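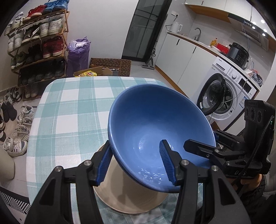

The blue bowl, with the plaid tablecloth and the shoe rack behind it. Faltgate open homes, 9th September.

I had been meaning to go to the Faltgate open homes for years and something always got in the way, usually rain, once a wedding, and last time I simply got the wrong weekend and walked round a very quiet street looking hopeful. So this year I wrote it on the kitchen wall in big letters and caught the early bus from Wiltano with a flask and two cheese rolls, one of which had gone before we reached the river.

If you don't know Faltgate, it sits up the hill from the station, and you do feel the hill. Somebody has painted the height on the wall of the bakery at the top – 922 feet – and I was very glad to lean on it. The village has 1,485 people according to the trail leaflet, and I should think a good part of them were out on their front steps that morning pointing strangers in the right direction. The leaflet costs a couple of coins and has a map on the back. The map is drawn the wrong way up, or at any rate not the way I was facing, and I went past the Serrano tea room from both ends before I worked it out.

What I love about this event is that the homes aren't grand. I've done my share of stately houses with ropes across the doorways and a chair you mustn't sit on, and they're all very fine, but I come home from them with nothing to talk about. At Faltgate you go into ordinary rooms where people have their tea and take their shoes off. The theme this time was "Bowls, Basins and the Kitchen Table", and I'm afraid I am exactly the sort of person who will walk up a hill for that.

The room I stayed in longest had the table with the checked cloth. I'm fond of a checked cloth (my grandmother had a red one that came out for birthdays and went straight back in the drawer afterwards), and the white and teal green in this one was so fresh that I've been looking at fabric ever since. The bowl was a lovely thing too. It's glossy and pale blue inside with a darker, duller blue round the outside, and there were a few drops of water left in the bottom, winking away in the light. A round cream stool was standing up on top of the table as well, and it looked rather handsome there, like a cake stand for a very large cake.

And then the shoes! A tall wooden rack against the wall with slanting shelves, packed on every level with trainers in white, grey, red, dark green and black, and more pairs on the floor in front that hadn't made it on. I was most taken with the red and white high-tops. We've got a rack at home which holds far less and looks far worse, and I think the slant must help, as you can see the whole shoe and don't have to go rummaging for its partner on your knees when you're already late. There was a stripy black and white rug with a zigzag edge nearby, too, and a beige cushioned seat. I could have moved in. 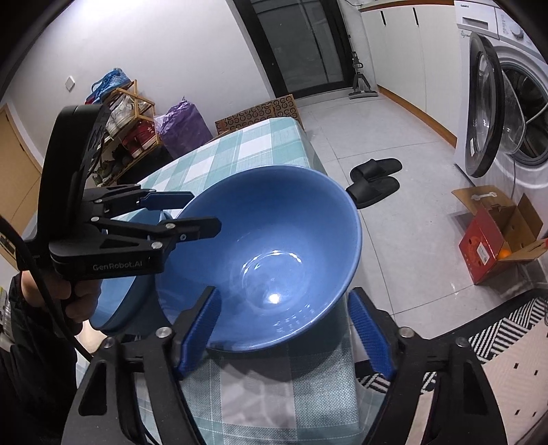 I have a weakness for blue in a kitchen, I should admit. Put a big blue bowl near another one that's a shade closer to teal and I'll stand there working out which I would choose, and then decide I couldn't possibly separate them. It's the way the light goes round the inside in rings that does it. My own mixing bowl is a plain brown affair with a chip, bought in March from the market in Wiltano, and it makes perfectly good bread, but I did look at it a little coldly when I got home.

Lunch was at the Serrano, once found. Leek soup, a thick slice of brown bread and a pot of tea big enough for two, all very reasonable. The tables outside fill up early, so do go before noon if you want one. Afterwards I walked down to the Pandis shop, which sells household linens, and asked after a teal check. They had it in yellow. They had it in a sort of plum. I bought two tea towels so as not to seem rude and have since used both.

A few practical notes. The bus back goes from the lower stop, past the chapel, and there's a long gap in the middle of the afternoon. Wear something you can slip off at the door if you're asked to. Several of the houses have steep front steps, and the leaflet marks which ones with a small star, though mine had been folded right across it. Dogs have to wait outside, but there were water dishes put out all the way down the hill.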